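# About Treditz

We pack and ship care boxes - snacks, noodles, tea, warm socks, the small things people miss when they're a long way from home. Séverine Leblanc started the company in the back of her aunt's shop with a folding table and a borrowed tape gun, and some of us who taped boxes with her that first winter are still here, a little slower on the stairs and a lot faster with the tape.

These days there are 30 of us, and in a busy June we send out 3,467 boxes. That's more than hands alone can manage without somebody's wrists paying for it, and for a few years somebody's did. So when we brought robots into the work, we began with the jobs people had been asking to be rid of, and we let the people who did those jobs say which ones they were.

## What changed for us

The long bench is now shared. Grippers do more of the reaching and grabbing, and our packers do the checking, the wrapping and the handwritten cards (you'd be surprised how many customers write back about the cards). Everyone kept their place and their hours. Two of our packers moved over to teaching the grippers, which they'll tell you is a lot like training a new cousin at the family business - plenty of patience, and a good lunch.

It hasn't all been smooth. Our first system, which we called Galley, was slow with anything soft or shiny, and we put it away after one season. Nondum, the one we use now, learns from people doing the handling themselves, and Solange Caldeira keeps the list of what it should practice next. Noodle packets have been on that list for a good long while, and she isn't ready to cross them off. 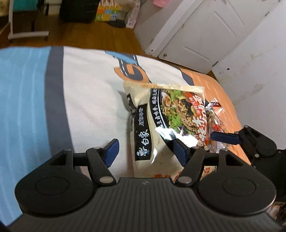

## Come and see us

We're on the second floor of the old Barros building, and the kettle is usually on by 9:30. If you'd like to work with us, ring the bell and ask for Solange. You don't need to know a thing about robots, and she'll happily show you the bench before you fill in any forms.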